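Monirer Workspace Notes
@monirer_notes · Jan 11, 2022

Thread on small desks and lidded containers. Notes from refitting the back room, in no useful order.

1/ Tabletop first. Light wood-grain finish, rounded corners, one grommet hole toward the back right. Rounded corners cost a little surface area and save a lot of hip bruises in a narrow room. I would take that trade again.

2/ The grommet only helps if the cable behind it has somewhere to go. A hole with nothing under it moves the tangle from the desk to the carpet. Fix a tray to the underside before the monitor goes on. Doing it afterward means lying on your back with a screwdriver.

3/ Small metal brackets at the table edge: check them for play once a month. Quarter turn on the screws, no more. Particle core strips easily. If a screw spins freely, go up one size in diameter and keep the length the same.

4/ Containers. I keep loose hardware in clear plastic with a lid. Opaque tubs get opened to see what is inside, then left open. Clear ones stay shut longer in my experience. Sample size is one room.
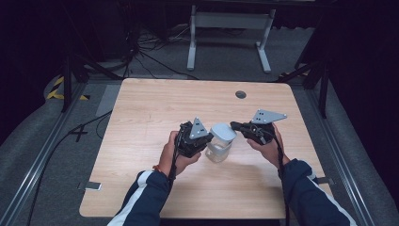
5/ Lid fit matters more than wall thickness. Test: close it, turn it upside down over a towel, wait 10 seconds. I put washers in for this. Rice gives a stricter result and a worse cleanup.

6/ Rounded lids do not stack. Known limitation. I put them on the top row and use the flat-lidded Grondeo tubs underneath. Maximum stack height is 3. Above that the bottom lid bows and the seal goes.

7/ Labels go on the body, never the lid. Lids migrate. I had two boxes of M4 bolts marked as picture hooks for most of last year.

8/ Parts list so far: 773 pieces logged in a spreadsheet, one row per type, container number in column B. The Quinlan drawer unit holds whatever is too long for a tub.

9/ Open item: floor cables. Flat cover strip from Brondbridge is on order, 2000 mm, to be cut to length. Will post the cut measurements when it is down. Carpet pile may be too deep for the adhesive, in which case it goes back.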